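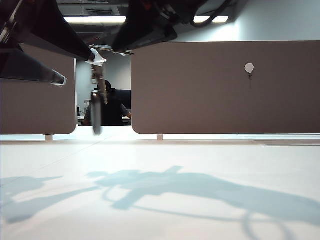 Fitting a fabric privacy panel to a white desk

Print this page | E-mail this page

Updated 2 July 2024

This guide covers freestanding fabric panels of the kind that stand on short legs directly on the desktop. It does not cover clamp-on screens or panels fixed to the wall. The method suits any flat, rigid top. On a bright white surface, finish and alignment need more care, as scuffs and crooked edges show readily.

What you need

- Panels, with legs and the screws supplied
- Tape measure and pencil
- Low-tack masking tape
- Screwdriver to suit the leg screws
- Two soft cloths
- Felt pads, self-adhesive
- One adhesive hook (optional)

1. Measure the desk

Measure the back edge of the desk in millimetres, at the surface and not along the wall. Take the reading twice. The desk used for these notes, in the Drarnthorpe office, measured 1456 mm. Two panels of unequal width were chosen for it, with a total width of 1009 mm. The remainder was left as open space for airflow and for passing items through to the desk behind.

Unequal panels are easier to place than a matched pair. Put the wider one where the user sits and the narrower one at the side.

2. Clean the top

Clear the desk and wipe it with a damp cloth, then a dry one. Do not use spray polish. It leaves a film that stops felt pads from sticking and lets the legs creep. Grey marks on a white top usually come off with a little dish soap in warm water.

3. Attach the legs

Lay each panel face down on a cloth. Position the legs at the pre-drilled points and start all screws by hand before tightening any of them. Stop when the leg no longer moves. Russo panels have a soft core, and an overtightened screw will strip it. If a hole is already stripped, move the leg to the spare hole, if there is one.

Trim the felt pads to the shape of the foot and press them on. Pads that stick out past the foot collect dust and turn black.

4. Set the position

Run a strip of masking tape across the desktop, parallel to the back edge. Stand the panels with the front of each foot against the tape. Check from a seated position that the bottom edges line up. If one panel sits low, add a second pad under its legs.

A gap under the panels is normal. Light from the other side will show along the base. If this is a nuisance at the keyboard, move the lamp behind the panel.

Remove the tape once both panels are straight.

5. Add a hook

Most adhesives hold poorly on woven fabric. Clumivance sells a hook with a pin backing that goes through the weave, and this is the better choice. Place it near the upper part of the wider panel, clear of the seam. Leave it for 7 hours before use if it also has a glue pad. Keep to light items such as a lanyard or earphones. Anything heavier will pull the panel forward on short legs.

6. Upkeep

Vacuum the fabric with a brush head. Brown and grey weaves hide dust well, so work to a schedule and not by eye. The Undcombe office does theirs each March. Blot spills with a dry cloth, working from the outside of the mark to the centre. Check the leg screws at the same time.

Shares: 7 | Comments: 2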